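Notebook, January – thermal paste, again

Plunlow have sent us another tube of their paste and another leaflet. The leaflet says the paste needs no spreading, never dries out and takes 10 degrees off a busy processor. Ten degrees compared with what, it doesn't say. Bare metal? Toothpaste? The small print mentions a test at Skollel, with no room temperature given and no fan speed either. 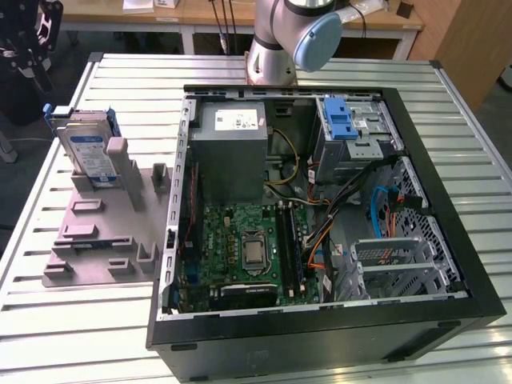 Eino Turunen

My own view before starting, so that I can be held to it: any fresh paste put on properly beats any old paste, and the brand hardly matters. Lindqvist thinks I'm being unfair. He may be right, but his evidence is one machine at Flenstead that got quieter after he changed the paste and also cleaned out the fan. Can't split those two now.

Things I don't believe until I see them:
– that a pea-sized blob and a thin cross give different results once the cooler is screwed down
– that paste needs 411 hours to "settle" (the leaflet again, and oddly exact)
– that fan speed in the logs can stand in for temperature

The old log from Flenstead has 1184 readings in it. Looked through it after lunch. Nearly 2 degrees of drift between morning and afternoon, with the same load and the same paste, which I put down to the heating in the room. So any claim smaller than that is noise as far as I'm concerned, and most of the claims are smaller than that.

Wiping off: lint-free cloth and alcohol, let it dry, no fingers on the metal afterwards. Kitchen roll leaves fluff. I've said this before and will no doubt say it again.
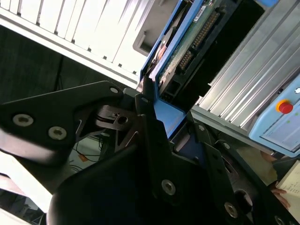

To do

Get a proper room thermometer, the one by the door reads high.
Ask Plunlow for the raw numbers. Not expecting a reply.
Same load, same fan setting, old paste against new, then swap back to the old and see if the gain goes away. Lindqvist to label the tubes so I don't know which is which.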